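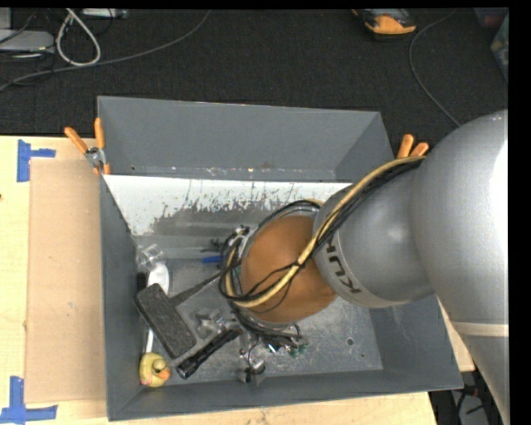

Eingetragen von Tshepo Dlamini, August 2024
Werkstattbuch Widdale, Platz 2

So, endlich wieder ein Eintrag, Lemlem hat schon gefragt, ob ich das Buch verloren habe (habe ich nicht, es lag unter dem Netzteil). Thema ist immer noch die Kramkiste. Die Frage von Matlala war ja ganz schlicht: Kann man so einen Arm vor eine Kiste mit gemischtem Zeug stellen und ihn das Aufräumen machen lassen, so wie man es abends an der Werkbank selber macht? Taschenlampe in die Schublade, Ente ins Kinderzimmer, fertig. Meine Antwort nach dieser Runde: teilweise, und die Teile, die gehen, sind andere, als ich im Juli noch gewettet hätte.

Stand der Kiste: das meiste liegt in der linken Hälfte. Der schwarze Block liegt schräg über dem weißen Stiel-Utensil, unten in der Ecke sitzt die gelbe Gummiente, daneben die schwarze Taschenlampe, dazwischen dieses zerknitterte durchsichtige Plastikding. Die Kiste ist mit den zwei orangen Federklemmen gefasst, die bleiben bitte dran! Wer sie für etwas anderes braucht, nimmt welche aus dem Schrank.

Was gut geht: die Ente. Immer die Ente. Sie ist gelb, rundlich, gibt ein bisschen nach, und der Greifer darf ruhig etwas daneben zufassen, dann rutscht sie eben in die richtige Lage. Von 108 Griffversuchen in dieser Runde gingen nur fünf an der Ente schief, und drei davon lagen an mir, weil ich die Ablageposition falsch eingetragen hatte. Die Taschenlampe ist auch ganz brav, solange der Greifer sie quer am Griffstück nimmt. Am Kopf fasst er sie ungern, da kippt sie ihm weg.

Was nicht gut geht: alles Durchsichtige. Das klare Teil links an der Wand sieht die Auswertung mal als Kistenwand, mal als gar nichts, und bei dem zerknitterten Stück werden die Lichtreflexe für Kanten gehalten. Lemlem meint, man müsse nur anders beleuchten. Ich glaube eher, dass wir da noch lange sitzen, lasse mich aber gern eines Besseren belehren (Lampe steht bei mir am Platz, Lemlem, nimm sie dir einfach).

Und dann das Stapelproblem. Das Utensil unter dem Block: Jeder Mensch hebt erst den Block weg, ohne darüber nachzudenken. Die Starano-Software schlägt mir stur den weißen Kopf vor, weil der so schön frei liegt, und dann zieht der Arm am einen Ende, während der Block auf dem Stiel hockt. Ich habe jetzt eine Regel eingebaut, dass bei Überlappung zuerst das obere Teil dran ist. Klingt banal, hat mich zwei Nachmittage gekostet. Läuft noch nicht rund, bei flachen Sachen verwechselt er oben und unten. Das flache dunkle Werkzeug, das spitz zuläuft, lasse ich vorerst ganz aus der Wertung.

Noch zum Platz. Mit so einem großen KUKA-Arm wird es über einer tiefen Kiste eng, vor allem in den Ecken. Das Handgelenk braucht Raum, die Kabel laufen außen mit, und ich fahre deshalb an den Wänden deutlich langsamer, als ich müsste. Für eine Küche wäre das natürlich alles Quatsch, da stellt sich keiner so ein Gerät neben die Spüle. Für eine Werkstatt, wo jeden Abend die gleichen Sachen in die gleiche Kiste fliegen, könnte ich es mir aber schon vorstellen. Skadevent will Zahlen für ungefähr 4000 Griffe, vorher reden die gar nicht mit uns über einen Dauerbetrieb. Na gut, dann greifen wir eben.

Mein Gefühl bisher: Wegräumen von Einzelstücken kann man der Maschine heute überlassen, wenn man nicht daneben steht und auf die Uhr schaut. Eine richtig volle Kiste nicht. Ich habe die Sachen von Hand ausgeräumt, als ich zum Vergleich gestoppt habe, und war fertig, bevor der Arm beim zweiten Teil war. Hat mich ein bisschen gefreut, muss ich zugeben.

Offen:
Blaues Klebeband am Karton links nicht abziehen, die Marken brauche ich noch.
Überlappungsregel mit dem Block andersherum testen, also Utensil oben.
Kleines blaues Teil und das dunkle stachelige darüber einzeln probieren, die liegen so dicht beieinander, dass ich sie noch nicht getrennt bekomme.
Lemlem: bitte deine Greifkraftwerte hier eintragen, ich finde nur die alten.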